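Plitora Cell 2: Pre-Session Safety and Data Quality Checklist

Site: Bernell
Task set: basket handling, two-arm
Inspection date: 04/04/2020
Checklist owner: Golik operations desk
Status: passed with comments, one item open

Complete all sections before the first demonstration of the day and again after any stoppage where power to the arms was removed. Mark each item OK, Comment or Fail. A Fail in sections A or B means no recording until it is cleared. A Fail in section C or D means recording may go on for practice, but the episodes must be tagged and kept out of the training set.

Section A. Emergency stop and power

A1. Emergency stop at operator position tested, both arms lose drive. OK.
A2. Emergency stop at far side of table tested. OK.
A3. Reset needs a separate deliberate action after the button is released. OK.
A4. Arms hold or settle slowly on power loss, no free drop. Comment. The left arm settles further than the right. Still inside the limit on the cell sheet. Check again at the September service and bring it forward if the operator notices a change.
A5. Status lights readable from operator position. OK.
A6. Power leads off the floor and out of the walkway. Comment. One lead had been run across the walkway behind the operator's chair. Moved and taped. Please don't put it back there to reach the charger.

Section B. Arms, cables and reach

B1. Mounting bolts checked for torque and witness marks lined up. OK.
B2. Cable loops clear of joints through the full working range. Comment. Run both arms slowly to each end of travel and watch the loops, not the grippers. A loop that clears the joint with the arm up can still catch on a basket rim with the arm down.
B3. Cable jackets free of cuts, flattening and shiny wear spots. OK.
B4. Arms can't touch each other at demonstration speed with the soft limits on. OK.
B5. Gripper pads present, clean and not lifting at the corners. Comment. Right pad replaced. Old pad had started to peel and was leaving marks on the test objects.
B6. Overhead rail and fittings clear of the arms at full height. OK.
B7. No one inside the taped line while the arms are live. Operators are reminded that leaning over to straighten a basket counts as being inside the line. Stop, straighten, step back, reset.
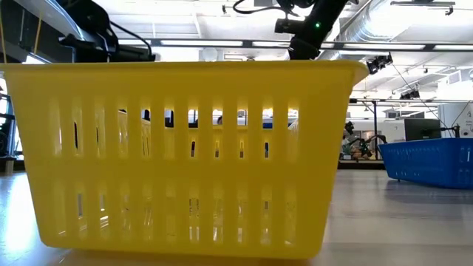

Do operators have to redo the whole checklist if a basket is swapped partway through a session?
Only section C has to be repeated for a swap. Sections A and B stand unless the arms lost power or something struck them, and section D stands unless a camera was bumped.

Section C. Baskets, objects and table

C1. Baskets match the session sheet for type and colour. OK.
C2. Baskets free of cracks, sharp mould lines and broken slots. Comment. One spare basket from the shelf had a split at a lower corner. Binned. A split can hold a gripper finger and load the wrist before the force limit trips.
C3. Table surface clean and dry. OK. Wipe down with the plain cleaner only. The spray polish leaves a film and the baskets slide.
C4. Start positions varied as set out on the session sheet. Comment. In the last batch reviewed, the baskets were being set back to nearly the same spot after every episode. The model trained on that batch did well on the spot and poorly a hand's width to either side. Use the position cards and shuffle them.
C5. Objects checked against the object list and none damaged. OK.
C6. Objects not on the list removed from the working area. OK.

Section D. Cameras and recording

D1. All camera streams live and showing the correct label. OK.
D2. Lenses clean. OK.
D3. Fixed camera view checked with baskets placed. Comment. A basket near the lens can hide the gripper for a good part of the episode. Some hidden grasps are wanted in the set, but the session sheet says how many. When the quota is full, move the nearer basket back.
D4. Glare check. Comment. The glossy tabletop picks up the window and the ceiling lights. Lower the blind on the window side before calibration and leave it where it is until the session ends. Changing it halfway splits the batch into two lighting conditions and the log doesn't record that.
D5. Clock sync between arm log and camera log inside the limit. OK.
D6. Free disk space enough for the planned session. OK. Planned session is 512 episodes at a maximum of 90 seconds each.
D7. Test episode recorded and played back from start to finish before real recording begins. OK. Play it all the way through. Opening the first few seconds doesn't count.

Section E. Labelling at the table

E1. Operator ends each episode with success, failure or discard. OK.
E2. Failures are kept. Comment. Two operators were discarding dropped objects. A drop is a failure and stays in. Discard is for recording faults, people crossing the line and emergency stops.
E3. Operator changeover entered in the log. Comment. Missed once. The Lu export groups episodes by operator and a missed changeover puts a full block under the wrong ID.
E4. Rest breaks taken as rostered. OK. Tired operators make jerky demonstrations and those go into the set along with everything else.

Open item

A4, left arm settling. Measure at each weekly check and write the figure on the cell sheet beside the previous one. If it goes over the limit, lock the cell out and call the Golik desk. Don't adjust the brake on site.

Cell 2 released for recording.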